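Clerard opens its mending room in Poltness this March

I've been mending other people's clothes for years, mostly at my kitchen table, so you can imagine how happy I am to write this – Clerard is getting a proper room of its own! We open on a Wednesday in March at 10 in the morning, upstairs from the Lau bakery on Bokum Street, and everyone's welcome.

Bring the coat with the torn lining, the pants that need taking up, the skirt you've been meaning to fix forever. Shu-fen Chou and Chun-yin Cheung will be at the machines all day, and Shengli Fan is teaching hand hemming to anyone who wants to learn (she's very patient, even with me). Last year we fixed 93 pieces out of borrowed spaces, and I'd love to see us reach 200 this year.

Simple repairs are free. For zippers and linings we just ask you to cover the parts. You don't need to book, but please wash things first!

Press are welcome any time that day. Ask for me, Meinrad Kuster, at the front table.
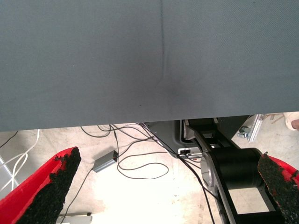
Dark gray twill with a straight hem. Photo: Clerard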